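Gallery: Thrift Finds, Looked At Twice

Posted 3/24/21

I have been buying secondhand sportswear for 11 years and I still don't trust a bright color. Bright sells. It pulls your hand to the rack before you have checked a single seam, and then you are home with something you paid $29 for and the elbows are gone. So this gallery is short on praise. The Vastside swap in February was sold to us as "curated," a word I have learned to read as "we took out the socks." I went anyway, with a list and a low opinion.

The page covers a jacket and a bag. More will go up if I find more worth arguing over.

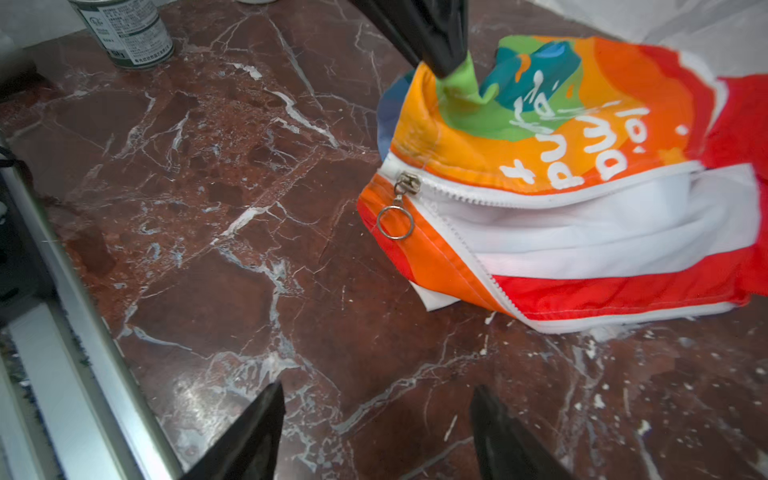

Zip-up tops are where secondhand buyers get fooled most often, in my experience. People look at the print and forget to look at the hardware. I don't much care that this one goes from yellow-orange through deep orange to red, or that it has big white brush-style lettering with an exclamation mark. Lettering like that is there to be shouted at you, and I have never seen it improve a jacket. The zipper is more interesting. White teeth on white tape, fine ones, and a round split ring hanging from the pull. I like a ring, especially with cold fingers, but fine teeth are fussy and I'd want to run that zipper up and down 3 times before paying. The cloth looks smooth and a bit shiny, the kind that creases if you so much as fold it wrong, and the creases are there to prove it. Would I pay Flonden prices for it? No. Half of that, maybe, after a good look at the lining.

A note on sizing, as I get asked. Tags on older sports tops are close to useless. Measure across the chest with the top laid flat, compare it with one that already fits you, and ignore whatever letter is printed in the neck. The Mondis size chart that gets passed around is no better. I tried it on two tops and it was wrong both times, in opposite directions.

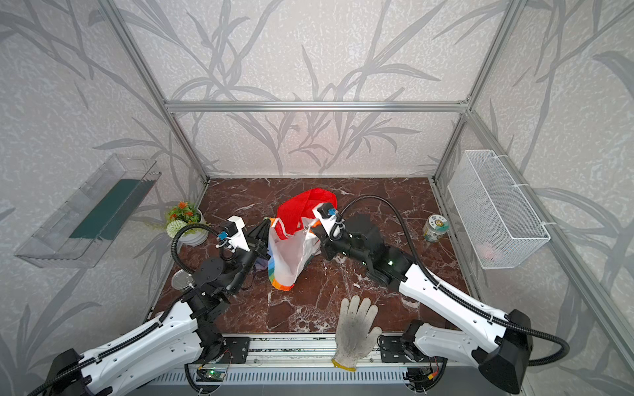 Photo: Rowlands Secondhand Gallery

Carrying things home is its own problem. A white shopping bag with rainbow trim along the bottom and a bright red panel at the handle is cheerful, I'll give it that, and it sits upright, more than I can say for most of mine. Whether it would do so with a winter coat inside is another question. I have been let down by handles before, usually on stairs. A loud panel tells you nothing about the stitching under it, so turn the bag inside out and pull. The knit work glove with the yellow cuff has gray smudges on it and I would leave it out of any swap pile. Gloves in that state belong in a garage.

Prices are not listed and I won't guess at them by email. If you were at the swap and think I'm being unfair to the jacket, the comments are open until the next gallery goes up.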